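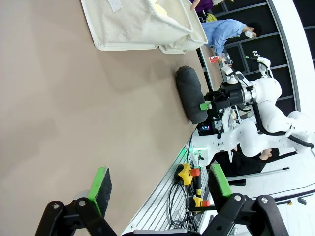

Off-white fabric bin with a label tab on the rim

From: Suryani Manurung
Date: February 12, 2022
Subject: Re: [turnormont-weavers] Moths, and what to store wool in

> I opened the closet to get yarn for a scarf and found casings in two of
> the skeins I bought at the Geltitz sale. Everything is in fabric bins with
> no lids. Do I have to throw it all out? And does cedar work? My mother
> swore by it but I can't smell the blocks anymore.
> Also, is anyone still using the Tjoa table loom? Mine won't hold tension.

You don't have to throw it all out. I went through the same thing with a closet of fleece and yarn, 4000 yards or so on the sheet I keep, and lost very little of it.

Take everything out of the closet first and look at it in daylight. Adult moths don't eat wool. The larvae do, and they like dark corners and anything that hasn't been moved in months. Look for grit that is the same color as the yarn, short broken ends, and webbing on the inside of the skein. Anything badly chewed goes in an outside trash can that day.

What is left goes in zip bags with the air pressed out, then in the freezer. I leave mine for a week, take the bags out for a day without opening them, then put them back for another week. A chest freezer is better than the one over the fridge, where the door gets opened all the time. Let the bags come back to room temperature before you open them or the yarn will pick up moisture.

While that is going on, vacuum the closet. Get the baseboards, the shelf supports and the crack where the carpet meets the wall. Empty the vacuum outdoors.

On the bins - I like fabric ones for things I use every week, and for cotton and linen all the time. They fold flat and they don't crack. They won't keep moths out, though, so wool that sits needs a sealed bag inside the bin or a tub with a gasket. Wash the bins if the maker says you can. Mine have a cardboard base that comes out, and I wiped that down separately.

Cedar is weak once the smell is gone. You can sand the blocks to freshen them, but I wouldn't count on them by themselves. Lavender is nice in a drawer and I have never seen it stop anything. Sticky traps with the pheromone lure are worth buying so you know if you still have moths. I put up 3 and change them in May, when I start seeing moths here.

The Geltitz skeins may have come to you with eggs in them. I now bag and freeze everything from sales before it goes near the closet, including the mill ends from Rirnitz.

I sold my Tjoa, but I had the tension problem too. Check the pawl on the back beam. Mine had worn round on one side and slipped under load. Turning it over fixed it for another year. If yours is worn on both sides, a machine shop could copy it from the old one.

Suryani

Contact the list owner | © Turnormont Weavers | Back to top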